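Bench notebook, instrument evaluation
July, entry 11
Entered by: Yolandi Steyn
Subject: Jaw comparison for needle handling, serrated grasper (left arm) against covered jaw (right arm)

Purpose. To determine whether the covered jaw may replace the serrated grasper as the standard driving instrument on the right arm. Levbridge has asked for a recommendation before the next instrument order is placed.

Setup. One synthetic tissue pad, stained red along the incision. Both arms were run from the Clirent controller with motion scaling unchanged from entry 10. Work began at 9:40 a.m. The fixed camera and the wrist camera were both recorded. 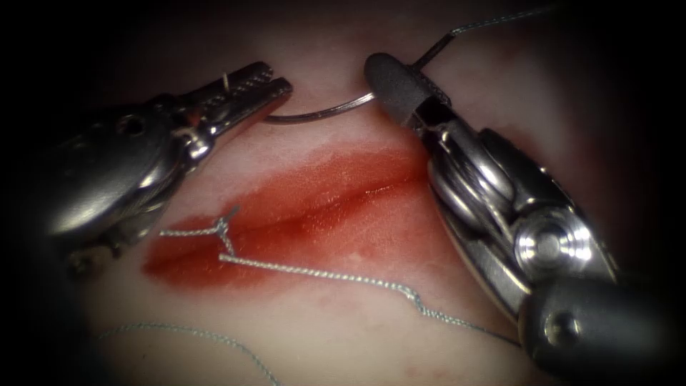
Fixed camera. Serrated jaws open at left; covered jaw at right with the curved needle.

Observations, covered jaw. The needle was presented to the jaw at three angles. Rotation of the needle under side load was lower than with the serrated pair at the same grip setting, and the operator made fewer corrections before each bite. The cover adds bulk at the tip. When the approach is shallow, the tip hides the entry point from the fixed camera, and the operator must depend on the second view.

Observations, serrated grasper. The ridged teeth remain preferable for picking up a strand that lies flat on the pad. Grip on the braided suture was secure at low force. The needle, however, turned in the jaws on several passes. Grip setting 215 was the highest used on this side. A further increase is not advised until the cable tension has been checked.

Wrist camera. The close view was reviewed separately to judge whether thread position can be read without the fixed camera.

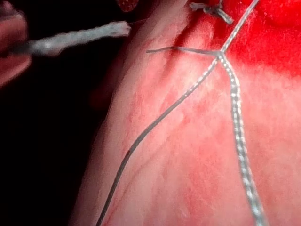
At this distance the twist of the braided thread is clear where it is in focus, and the thin dark thread can be followed along the pad. Focus falls off quickly for anything nearer the lens. A strand close to the camera is reduced to a blur, and an operator would have difficulty judging its depth from this view alone. The Qaisi lens has a longer working distance and should be tried in the same mount.

Interim position. Retain the serrated grasper on the left. Continue the covered jaw on the right for the remainder of the series, up to 100 passes. No recommendation will be sent to Levbridge until that count is reached.

Open items
- Check cable tension, left wrist.
- Request the drawing for the jaw cover from Anda, part 452.
- Repeat the shallow approach with the fixed camera raised.
- Confirm that both recordings carry the same clock.

Y. Steyn

Recent entries
Entry 10: Motion scaling, Clirent controller
Entry 9: Grip force calibration, left arm
Entry 8: Lighting of the tissue pad
Entry 7: Wrist camera mount, second revision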